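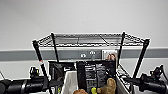 Wire shelving, black, against the wall with the gray rail.

1 Mar 2023

Adhesive trials, third batch. Same question as before: why the Bruvitz glue lets go of the birch strips in the humidity box when it holds fine on the bench.

Cut 10 strips from the Sarkcombe birch and sanded one face with 120 grit. Wiped with alcohol, left them to dry while I mixed. Used the Daly hardener at the usual ratio. The pot was thick today and I had to scrape it off the stick. Bench was cold when I came in, so that may be all it is. Should have let the can warm up first.

Clamped at low pressure, one layer of wax paper between pairs. Squeeze-out was even on all but the last pair, where I think I starved the joint. Marked that one with an X and will leave it out of the numbers.

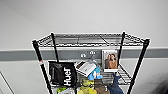
Pull test on the batch from last week while these cure. Best joint let go at 800 N, wood failure, good. Worst was 47 N and peeled clean off the glue line, nothing left on one face at all. That strip was from the offcut bin and I don't trust it. Old planer marks, probably burnished. Noted in the log anyway.

Talked it over with Eimear at lunch. She would drop the alcohol wipe and see if that changes anything. I doubt it, but it costs one afternoon. Gilles had left a note on the draft sheet as well.
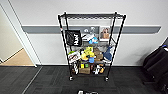
Gilles Aubert: The August batch was sanded the day before gluing and it did badly too. I would compare fresh sanding with day-old sanding before touching the wipe. Also please write the can number on the sheet, I can't tell which pulls were Prulel and which were Bruvitz.

Fair on both points. Can numbers go in the left margin from now on. Fresh against day-old is next, 3 strips each, wipe kept the same - then Eimear's version after that.

To do:
Sand the day-old set tonight before leaving
Order more wax paper
Check the load cell zero, it drifted again after the 800 pull
Ask Eimear Madigan for her old humidity curves

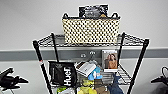
Same kind of shelving, basket on the top shelf.

Clamps come off tomorrow morning. Humidity box is set and running.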